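Wiven Quilted Bedspread, double: long-term review
Thursday, January 15, 2026

The Wiven is a lightweight quilted bedspread sold for use over a duvet in winter and on its own from late spring. I bought mine from Haberkorn in July, in the peony print, and it has been on the spare bed ever since. That bed doubles as the surface where clothes are laid out, sorted and folded, so the cover has had more handling than a spare room would suggest.

Construction

The outer is a cotton and polyester mix with a thin polyester fill. Stitching is even on the top face and slightly less so on the back, where I found three loose thread ends near one corner. I trimmed them and the seam has held. The edge binding is folded double and sewn with a single line of stitching. A second line would be better at this price.

Fit

On a standard double mattress the drop is equal on both sides and stops short of the floor. On a deep mattress it will look skimpy, and anyone with a pillow-top should order the king. The fabric has enough grip that it stays put over a cotton sheet. Over a brushed duvet cover it creeps towards the foot of the bed and needs straightening every few days.

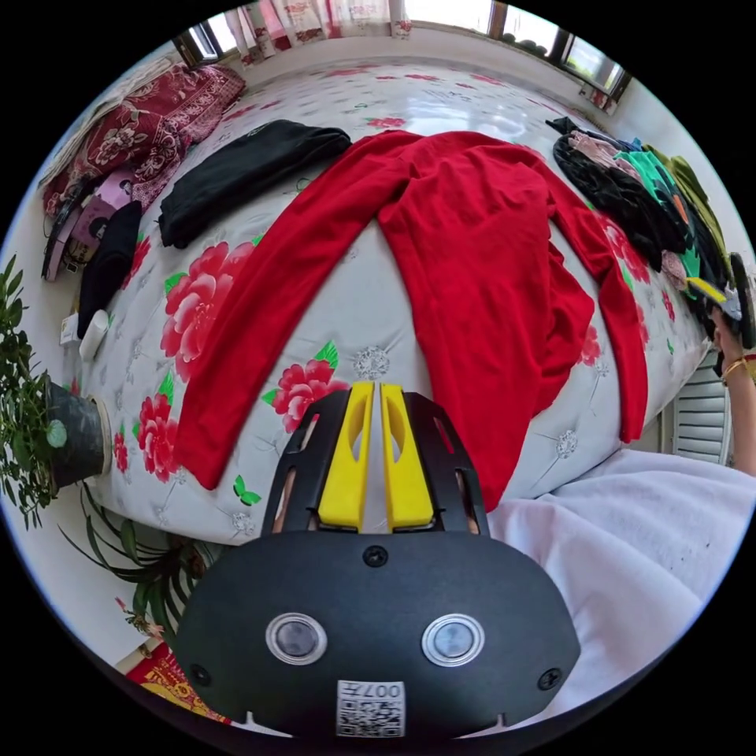

The peony print, with a red long-sleeved garment laid out on it.

Washing

Mine has been washed at 30 degrees around 27 times. The reds have kept their strength, and there has been no bleed into the white ground. The fill has flattened a little along the fold lines – a short tumble on low heat brings most of it back. Line drying takes a full day indoors. Ironing is not advised on the label and I have not needed to try it.

Comparison

Daiane Siqueira lent me her Dirorholm cover for a fortnight. It is heavier, warmer and better finished at the edges, but it fills the drum of my machine and comes out with a wet centre. The Wumordale is cheaper than either and pilled within a month.

Verdict

Good print, adequate stitching, easy to wash. Buy a size up if the mattress is deep. I would buy the same one again, though in a sale.

Sebastião Pacheco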